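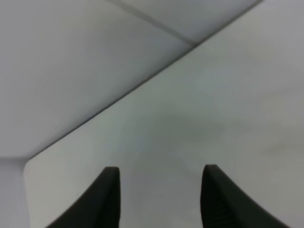

Robot cell rules: frequently asked questions
Ditstead workshop, Hidville site

Who do these rules apply to?
Anyone who works at or beside the arms, including visitors and agency staff. You need a signed induction sheet before you go past the yellow line.

What must be done before a run starts?
Clear the work surface and wipe it down. Open and close the gripper once with nothing in it, and look at both fingers for chips or wear. Write the result in the cell log with your initials.

How often are the fingers changed?
When they fail the check, or every 13 weeks, whichever comes first. Always change both fingers together. Spares are in the cabinet by the Siddiqui bench.

Can I reach in while the arm is standing still?
No. A still arm may be waiting for its next command. Press the stop, wait for the red lamp, then open the gate.

How many people can be in the cell?
No more than 2, and one of them must hold the enabling switch. During teaching, the arm stays in slow mode.

The wrist camera picture looks soft. Can I carry on?
Clean the lens with the cloth provided and check again. If the edge of the work surface still looks blurred at the finger tips, stop and report it. Do not change the focus yourself.

What if something is dropped?
Stop the run and pick it up with the gate open. Repeat the gripper check before you restart. Four drops in one shift means the cell is closed until a supervisor has looked at it.

Who can change the speed limits?
Only Li-hua Tang or Shagufta Mengal. Changes go on form 2313 and a copy is sent to the Cidville office.

When are the rules reviewed?
Every July. Comments can be left in the log at any time.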